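Guia para braços robóticos em bancada promete mais do que exige

2018-07-18

A Konby publicou em julho o seu guia de boas práticas para quem trabalha à mesma mesa que um braço robótico. O texto tem 20 páginas, não obriga ninguém a nada e chega com um selo, o Clundness, que as oficinas podem pedir depois de preencherem um questionário. O questionário é respondido pela própria oficina. Visita de um técnico, só mediante pagamento.

O selo custa 300 euros e vale por 2 anos. Quem quiser a inspeção paga 2000. A Konby diz que a diferença cobre deslocações e relatório, e admite que a maioria dos pedidos recebidos até agora ficou pela versão barata.

Há partes úteis. O guia pede que a avaliação de risco seja refeita quando se troca a ferramenta na ponta do braço, e lembra que um robô vendido como colaborativo não torna segura, por si, a peça que segura. Também recomenda que se defina por escrito quem pode limpar ou arrumar a bancada e em que estado deve estar a máquina nesse momento. Só que "estado seguro" aparece ao longo do documento sem definição. Pode ser corrente cortada, pode ser programa em pausa, e entre uma coisa e outra vai uma distância grande para quem tem a mão no tampo.

A limpeza, de resto, ocupa apenas meia página, apesar de ser das tarefas que mais aproximam as pessoas do equipamento.

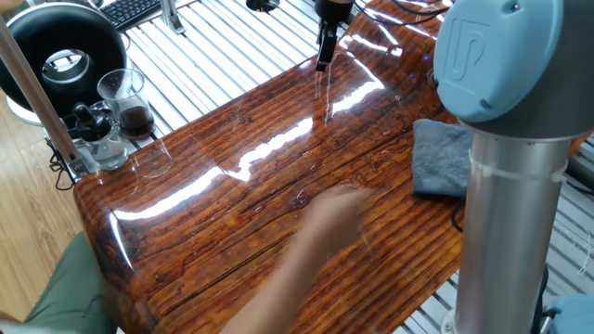 Da Pascu veio uma reação pouco entusiasmada: a empresa considera que um selo sem verificação no local serve sobretudo para pôr na porta, e que preferia ver publicada a lista das oficinas a que foi recusado. A Konby respondeu que ainda não recusou nenhuma.

A Plomedley, que participou na redação do guia, remete as dúvidas sobre as definições para uma revisão futura, sem prazo marcado.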